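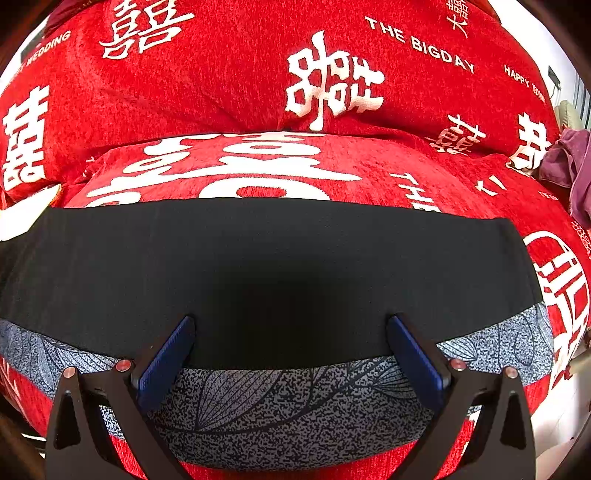
가정용 로봇의 집안일 능력을 가늠할 때 연구자들이 자주 꺼내는 과제가 빨래 개기다. 컵이나 상자는 형상이 고정돼 있어 좌표 몇 개로 표현되지만, 천은 잡는 순간 모양이 바뀐다. 겹친 천은 더 까다롭다. 검은 천과 잎무늬 천이 맞닿은 경계에 두 손가락의 파란 패드를 대는 경우, 제어기는 어느 층까지 물어야 하는지부터 정해야 한다. 배경도 변수다. 글자가 빼곡한 붉은 침구 위에서는 윤곽 검출이 무늬의 경계까지 후보로 올린다.

부품 업체 플라스텀(Plastum)이 11월에 내놓은 내부 평가서는 이 문제를 수치로 다뤘다. 옷감 30종을 대상으로 한 겹 파지를 시험한 결과, 재시도 없이 기준을 통과한 것은 13종이었다. 두꺼운 면직물의 성적이 좋았고, 안감이 있는 옷과 신축성 원단은 대부분 탈락했다. 평가서는 실패 원인으로 패드 마찰계수의 편차와 접촉 순간의 힘 추정 오차를 들었다.
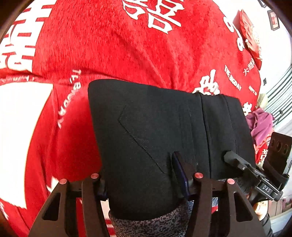
그렇다면 지금 바지 한 벌을 로봇에게 맡길 수 있는가? 조건을 고정하면 가능하지만, 일반 가정에서 쓰기에는 아직 느리고 실패가 잦다.

톤다미코(Tondamico)의 시제품은 펼쳐 놓은 바지 한 벌을 접는 데 6분이 걸린다. 뭉친 상태에서 시작하면 허리단을 찾는 단계가 추가되며, 이 단계의 소요 시간은 회사가 공개하지 않았다. 경쟁사 톤델(Tondell)은 범용성을 포기하고 세탁 공장용 수건 접기에 집중한다. 규격이 같은 수건만 들어오는 라인에서는 시각 인식의 부담이 작고, 작업 실패도 컨베이어 한 칸의 손실로 끝난다.

가정용을 고수하는 쪽은 학습 데이터를 늘리고 있다. 지아(Jia) 프로젝트는 사람이 직접 옷감을 다루는 동작 2,000건을 모아 파지점 예측 모델을 훈련했다.

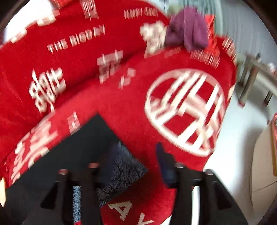

다만 동작 건수가 늘어도 환경의 다양성이 따라오지 않으면 성능은 일찍 정체된다. 지아의 모델도 학습에 쓴 방에서는 안정적으로 동작했으나, 조명과 침구를 바꾸자 파지점이 옷 바깥으로 벗어나는 사례가 나왔다. 빠른 이동 중의 영상 흐림도 오차를 키운다. 개발팀은 접촉 직전에 속도를 낮추는 방식으로 대응했고, 그만큼 작업 시간이 늘었다. 다음 평가 항목은 양말과 뒤집힌 소매다.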